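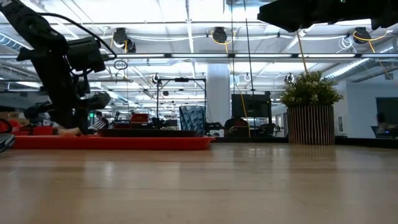
February 2, 1999

So the council at Flerkholm has a new register of interests. Members must now declare any gift worth more than 400 crowns, any paid post outside the chamber and any land they own inside the town boundary. The leaflet that came through my door calls this a fresh start. I have read it twice and I still can't find the part where anything happens to a member who fills it in wrongly.

The old register was a ring binder in the Veltora Street office, open to the public if you asked for it in writing. I asked in September. I got five pages back, two of them blank.

What bothers me is who checks. Complaints go to the clerk, the clerk passes them to a panel, and the panel is made up of sitting members. The Jornen bypass contract went through that same chamber with no one declaring a thing, and we are told it was all in order. Perhaps it was. I would like to hear it from someone who doesn't share a tea room with them.

The petition for an outside examiner had 3200 names on it. The reply was one paragraph long and thanked us for our interest.

I shall be asking for the new register as soon as the office will let me. In writing, I suppose.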